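Packaging and Storage of Paper-Based Goods
Handout 4: Corrugated and solid board boxes, humidity, stacking and closure

Course tutor: Viola Ruggiero
Read before the January session. Bring the worksheet from Handout 3.

1. Scope

This handout covers small and medium boxes made from paper-based board, used for dry goods that are stored indoors. It does not cover drums, sacks, moulded pulp trays or anything in direct contact with wet food. Wooden crates are dealt with in Handout 6. Terms already defined in Handout 1 (flute, liner, grammage, caliper) are used without further explanation.

2. Board types

Solid board is a single thick sheet, or several sheets glued together without a gap. It is dense, prints well and folds cleanly along a crease. Its weakness is bending stiffness for a given weight. Most small retail cartons are made from it.

Corrugated board is a wavy sheet (the fluting) glued between two flat sheets (the liners). Single wall has one layer of fluting, double wall has two. The liners carry most of the load when the panel bends. The fluting keeps them apart and resists crushing.

Flute direction matters more than students tend to assume. In a normal upright box the flutes in the side walls run vertically, like a row of small columns. If the same blank is cut with the flutes running horizontally, the walls fold under load well before the board itself has failed. Check flute direction on every sample by looking at the cut edge. Do not rely on the drawing.

Rigid boxes, also called set-up boxes, are delivered already formed. They take up the same volume empty as full, so transport and storage costs are high. They are used where the box is kept by the customer.

3. Moisture

Paper fibre takes up water from the air and gives it back. The moisture content of the board follows the relative humidity of the room with a delay that depends on thickness, coating and how tightly the boxes are packed together. A single carton on a shelf follows quickly. The middle of a wrapped pallet may lag by several days.

As moisture content rises, the following changes occur.

Stiffness drops. The board bends more under the same load.
Compression strength drops, usually faster than stiffness.
Dimensions increase, more across the grain than along it.
Creases become softer, and lids may no longer sit square.

Very dry board has its own problems. It cracks along the crease when folded, and printed surfaces split on the outside of the fold. Blanks delivered in cold, dry weather should be left in the packing room before they are made up.

Note on hysteresis: board that has been damp and has dried to a given humidity holds more water than board that has reached the same humidity from the dry side. Two samples in the same room can therefore give different test results. Record the history of each sample as well as the conditions on the day.

4. Stacking load

The load on the bottom box is the weight of everything above it. For a column of identical boxes:

load on bottom box = (number of boxes in column minus one) x weight of one filled box

The result must be compared with the compression strength of the box after a safety factor has been applied. The strength printed on a supplier's sheet is a short-term laboratory value. Board under constant load creeps, and a box that holds a given load for a minute in the test press may fail under a much smaller load after some weeks.

Worked case. The Nedby store keeps filled cartons in columns. Each filled carton weighs 20 N. The column is 11 cartons high. The load on the bottom carton is 10 x 20 N = 200 N. With a safety factor of 5, the required short-term strength is 1000 N. If the supplier's value is lower than this, reduce the column height or specify a heavier board. Reducing the safety factor is not an acceptable answer in the coursework.

Alignment. The corners of a box carry a large share of the vertical load. When boxes are stacked corner to corner, the load passes straight down. When they are laid in a brick pattern, the corners of one layer rest on the weaker middle of the panels below. Brick patterns give a more stable pallet but a weaker one. A common compromise is to stack the lower layers in columns and interlock only the top layer.

Overhang. If the box projects past the edge of the pallet, the wall that projects carries almost nothing and its share is moved to the other three. Overhang is treated as a fault at any size.

5. Closure

Tape. Paper tape with a water-activated adhesive bonds into the fibre and cannot be lifted without tearing the liner. Plastic tape with a pressure-sensitive adhesive is quicker to apply but depends on a clean, dust-free surface. Recycled liners shed more dust and may need firmer pressure.

Hot glue. Fast and strong, but the bond is made in a short time and cannot be corrected. The gap between flaps must be kept small. Bonds made on cold board are often weak, as the adhesive sets before it has wetted the surface.

Tuck flaps. No added material. Suitable for light goods only. The holding force comes from friction and from the spring of the crease, and falls with repeated opening.

Lift-off lids. The clearance between lid and base should allow for swelling in damp conditions. A lid that fits tightly in a dry workshop may jam in the store. The Kundard project used lids with 2 mm of clearance on the total width, and this is the figure to use in the exercises unless another is given.

6. Surface and colour

White board is either bleached throughout or has a white top layer over a grey or brown core. The difference can be seen at any cut edge. A coated surface slows the uptake of moisture from that side only. If the inside is uncoated, the board may curl, with the side that swells more on the outside of the curve.
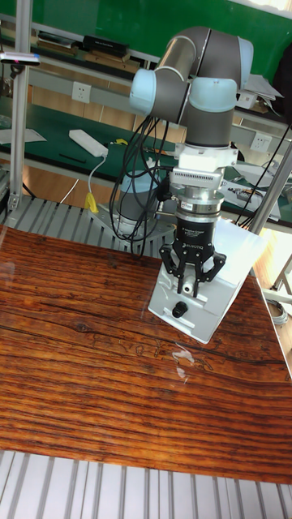

7. Measuring a box

All dimensions are given as length x width x height, inside the box, in millimetres. Length is the longer side of the opening. Width is the shorter side of the opening. Height is measured at right angles to the opening.

Measure the box made up, empty and standing on a flat surface. Take each dimension near the middle of the panel and again near a corner. If the two readings differ, record both. A bulge in the middle of a panel is a sign of overfilling or damp and should be noted in the remarks column.

For caliper, use a gauge with a flat foot and let it rest under its own weight. Pressing by hand crushes the fluting and gives a low reading. Do not measure on or next to a crease.

8. Conditioning before testing

Samples are placed in the test room with free air on all sides and left until their weight no longer changes between readings. For single sheets this normally takes less than a day. For made-up boxes allow longer. The Nenetti method sheet asks for samples to be dried before conditioning, so that all of them approach the final state from the dry side (see the note in section 3). Follow the method sheet.

Handle samples by the edges. Do not stack them during conditioning. Do not test a box that has already been loaded, even if no damage shows.

9. Common faults in coursework

Outside dimensions given in place of inside dimensions.
Mass in kilograms used as a force. Multiply by 9.81 first.
The bottom box counted as part of its own load.
Humidity recorded on the day of the test but not during storage.
Flute direction left off the sketch.
Safety factor applied twice, once to the load and once to the strength.

10. Exercises

10.1 A filled carton has a mass of 2 kg. The safety factor is 4 and the short-term strength of the carton is 600 N. Find the greatest number of cartons in a column. State any rounding.

10.2 The same cartons are moved to a damp store where their strength falls to 60 per cent of the value in 10.1. Find the new limit.

10.3 A lift-off lid is made from board that grows by 0.5 per cent across the grain between the workshop and the store. The base is made from the same board but with the grain turned through a right angle, and its growth in the same direction may be ignored. The base is 200 mm wide on the outside. Using the clearance in section 5, find the clearance in the store. Then repeat with the grain directions of lid and base exchanged.

10.4 Sketch the blank for a box with tuck flaps at both ends. Mark the creases, the glue flap and the grain direction. Give reasons for the grain direction in no more than two sentences.

10.5 Explain why two boxes from the same batch, tested in the same room on the same day, may give different compression strengths. Refer to sections 3 and 8.

Reading: Wyss notes, parts on creep and on panel bending. The part on printing inks is not examined.

Hand in written answers at the start of the session. Sketches may be in pencil.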